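Search this site... Go

I finally typed "the end" on the second Jevville mystery last night (well, the end of a draft, let's not get carried away!) and it came in at 241 pages. The first one was much shorter, and I think the difference is that this time I let the town do some of the work. Jevville has a ferry, a grumpy harbour office and far too many bakeries, and my poor detective, Takagi, can't cross the street without somebody wanting a chat.

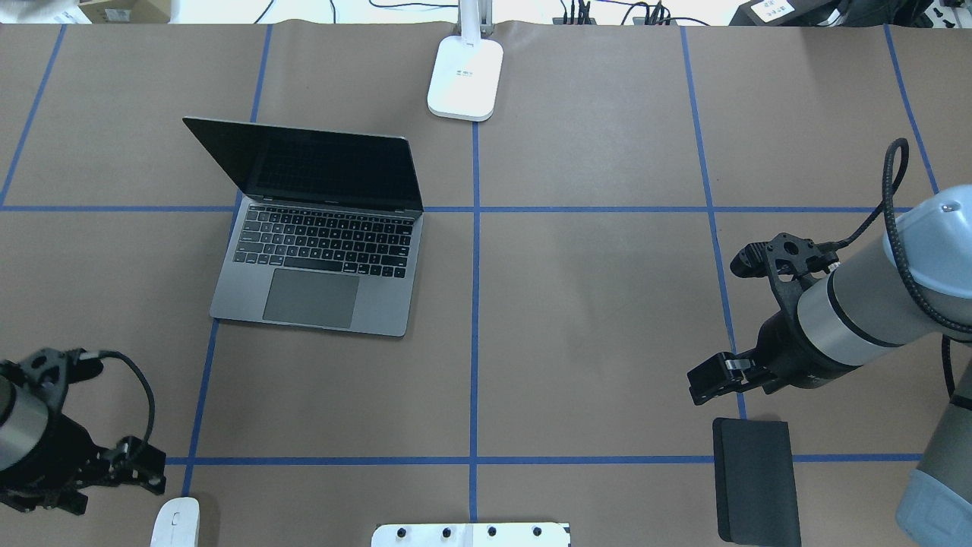
Plotting was the hard bit. I had 9 suspects at one stage, and they all had to be somewhere on the night of the storm. Index cards didn't work for me and neither did the spreadsheet, so next time I'm tempted to mark out a whole table in blue tape like that, slanted lines and all, and give each suspect a panel. Takagi would get the middle, naturally. My favourite colour is green but I'd cope.

Anyway, I've cut 2 of the suspects and I don't miss either one. The ferry captain stays (I love her). Now it goes in a drawer until April, and then I start on the rewrite, beginning with chapter four, where everybody seems to know about the will before it's been read.

Filed under: Writing Life, Cosy Crime, Works in Progress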